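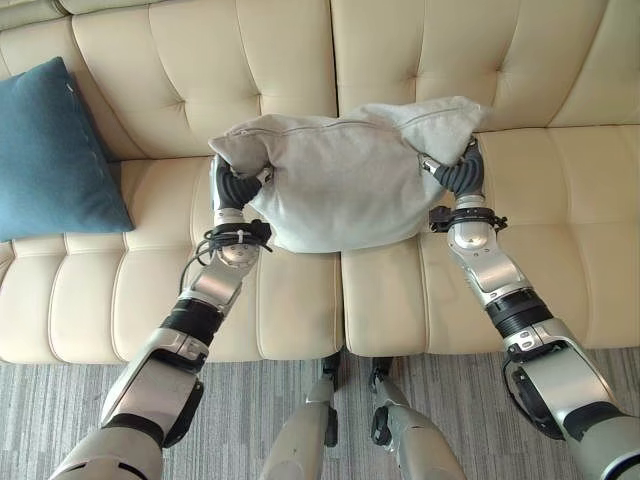
Prescription cannabis and driving: does the statutory defence cover a positive swab?

Vidalin_K
Joined September

I have been on a private prescription (flower, vaporised, evenings only) for chronic back pain. Levard, the clinic I am with, gives every patient a two-page leaflet on driving. It says there is a medical defence under section 5A of the Road Traffic Act and that patients should carry proof of prescription. It does not say what happens at the roadside if the swab is positive. Has anyone here been through the procedure, or does anyone know the wording well enough to set it out?

I drive 31 miles each way to work, so I would like to know before I need to.

quarterlight
The THC limit is 2 micrograms per litre of blood. Section 5A makes it an offence to drive, attempt to drive or be in charge of a vehicle on a road or public place with more than that in your body. You do not have to be impaired. The limit was set low on purpose, just high enough to rule out accidental exposure.

5A(3) is the defence. The drug has to have been prescribed or supplied for medical purposes, taken in accordance with the directions of the prescriber and with the accompanying instructions so far as consistent with those, and possession immediately before taking it must have been lawful.

The swab is a preliminary test. A positive result is normally followed by arrest and an evidential blood sample at the station. Your paperwork may persuade the officer not to go further, but he is not obliged to stop there.

Asach
Agree with most of that, but people read 5A(3) and stop. Section 4 is separate. That is driving while unfit through drink or drugs, and a prescription is no defence to it at all. If the officer thinks you are impaired and the evidence supports it, the leaflet is worth nothing.

Also, refusing the blood sample is its own offence. Do not refuse on the grounds that you have a prescription. I have seen that suggested on other boards and it is bad advice.

hollins48
The burden of proof is the bit I would like cleared up. Asach and quarterlight both write as if the driver has to prove the defence. Under 5A(4) the driver only has to adduce enough evidence to raise the issue. After that the prosecution must disprove it beyond reasonable doubt. That is an evidential burden and it is a fairly light one.

Asach
I did not say the driver has to prove it. I said the defence does not reach section 4.

hollins48
Fair enough. quarterlight, then.

quarterlight
Nor did I, but the distinction is worth having in the thread. In practice, raising the issue means producing the prescription, the pharmacy label and preferably a letter from the clinic with the dose and timing. If the label says evenings and you were stopped at noon having just vaped in a lay-by, you were not following the directions and the defence fails on its own terms.

Vidalin_K
Thank you. Mine says "up to twice daily, not before driving". Is that a direction as to timing? No number of hours is given.

Brynhildur Overgaard
I dispensed for a private pharmacy until last year. "Not before driving" is poor label wording and I would ask the clinic to amend it. We sent such scripts back where we could. Ask for the number of hours in writing. Two prescribers at the same clinic may give you different figures, in which case you follow your own prescriber's.

Keep the product in the original labelled container. Decanted flower in a grinder tin has no label, and you will be explaining that as well.

Cosemier
Going to disagree with the general tone here. If you are a daily patient you may be over the limit the next morning whatever the label says. Blood THC in regular users does not fall to nothing overnight. The honest advice is not to drive at all while on it. I gave up my licence category for work over this.

hollins48
The defence exists precisely for people over the limit. If patients were always under it, there would be no need for 5A(3). Whether you are fit to drive is a separate question and only you and the prescriber can judge it.

Cosemier
And if you judge wrong it is section 4 and a minimum twelve-month ban. I know which way I would lean.

Asach
Two things not mentioned. Tell the insurer, in writing, and keep the reply. And check the DVLA list for the underlying condition, which may be notifiable even where the medicine is not.

Vidalin_K
Update, 14/01/2025. The clinic has reissued the label with a stated interval and sent a signed letter. The insurer confirmed no change to the premium but wanted the name of the condition. DVLA form posted. Copies of everything are in the glovebox.

Brynhildur Overgaard
Put a copy on your phone as well.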